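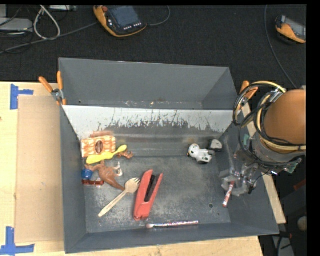

The meeting opened with the gripper comparison, carried over from the last session. The question was whether the Laxdal gripper does well enough in mixed-bin picking to replace the Jinholm unit on both cells. The group was shown the small red and white stick-shaped package held between the fingertips and was asked to take this as a good sign. Two members did not. A thin item that hangs clear of everything else is an easy thing to hold, they said, and the spotted dog figurine and the stapler would tell us more.

**Date:** Monday, August 3, 2026
**Subject:** Gripper trial, bin picking, Tumden bench
**Minutes of last meeting:** approved with one correction (the cable order was for Kurkell, not Laxdal)

**1. Results so far**

The bench team reported about 300 picks with each gripper. The Laxdal unit came out ahead on success rate. Asked how a success was scored, the team said any item lifted out of the bin counted, even if it was dropped on the way to the tray. The Jinholm runs in January were scored on items placed in the tray. The meeting did not accept the two sets as comparable, and the lead shown on the slide is not to be quoted outside the group.

It was also asked who chose the items. The team did. Several members felt the set leans toward things with a handle or an edge to pinch. The team disagreed and pointed to the animal figures. No agreement.

**2. Bin and fixtures**

The bin floor is scratched and smudged. One member thought this might help the camera tell the floor from the objects and that a clean bin could give worse results. The team has not tested it. A second bin is in stores and can be used.

The bin is held by spring clamps, with tape on the table by the cardboard-like panel. Asked whether the bin stays put over a full day, the team said they believed so. The meeting wants it measured.

**3. Controller**

The Kurkell controller stopped 12 times during the Laxdal runs. The report calls these "operator stops." The log does not say who pressed what, and the members who run the cell remember it differently. Until that is sorted out the stops count against the trial – the bench team asked that their objection be noted, and it is.

**4. Cost**

The supplier's claim of 3,000 hours between finger changes was read out. We have nothing of our own to set beside it. The claim was for a single part type, and ours is a mixed bin. No purchase was approved.

**5. Actions**

- Bench team: rescore the Laxdal runs from the recordings, counting only items placed in the tray.
- Bench team: repeat a short set with both grippers in the second bin, same items, same order.
- Cell operators: pick the items for the next round. Bench team not to see the list beforehand.
- Controls: pull the full Kurkell stop log and match it to the shift sheets.
- Bench team: mark the bin corners and measure drift at the start and end of each day.

**6. Other business**

The request for a second camera was put off until the rescored figures are in. Cable routing on the wrist was raised again and left for the next meeting.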